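Reheating steamed buns in a small electric steamer

Posted May 25, 2021

I keep a bag of plain buns in the freezer all winter, and from January on they're breakfast most mornings. The microwave makes them leathery at the edges. A little electric steamer with a lift-in metal basket does a much better job, and the one in our kitchen fits four buns without crowding.

What you need

An electric steamer or a cooker with a steaming basket
A wide plate
Four plain steamed buns, cooked and frozen or chilled
400 mL of cold water
Oven mitts

Getting set up

Take the buns out of their bag and spread them on the plate so they don't freeze to each other again. Put the lid down flat to one side, handle up.

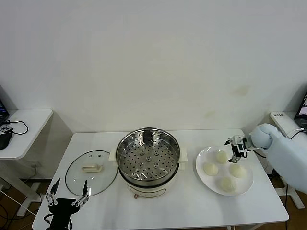 Measure the water into the pot before the basket goes in. My old Leltonska had a fill line inside, but plenty of the cheaper ones don't. The water should sit well below the holes. If it bubbles up through them you'll get soggy bottoms, and there's no fixing that.

Loading the basket

Set the buns in one at a time, smooth side up, and leave a gap around each. They swell a bit as they warm. I do back, left, right, then front. Frozen buns can go straight in.

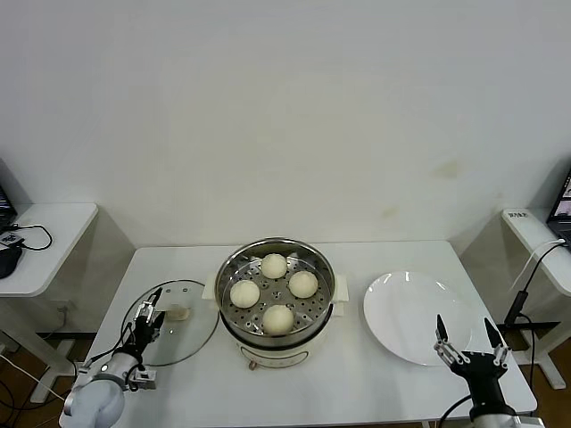

Steaming

Put the lid on and turn the knob to high. Once steam comes out of the vent hole, give chilled buns 4 minutes and frozen ones 6. Turn it off and wait 90 seconds before lifting the lid, or the skins can wrinkle.
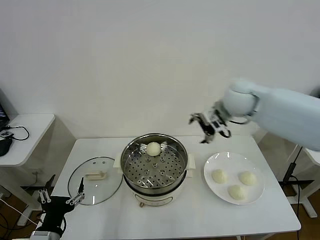
Smaller batches work the same way and take the same time. A single bun can sit near the back of the basket with the other three left on the plate for later. Don't cut the water down to match. Return any you aren't using to the freezer before they soften.

Taking them out

Tip the lid away from you so the drips fall behind the pot. Use tongs with a light grip, or a damp hand if you're used to it.
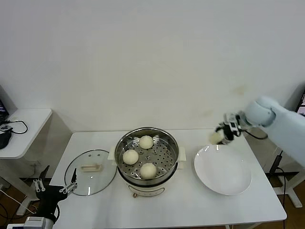

Start with whichever bun is closest to the plate. Dry the plate first if there's any frost left on it from earlier. Empty the pot once it has cooled, and wipe the basket with a soft cloth.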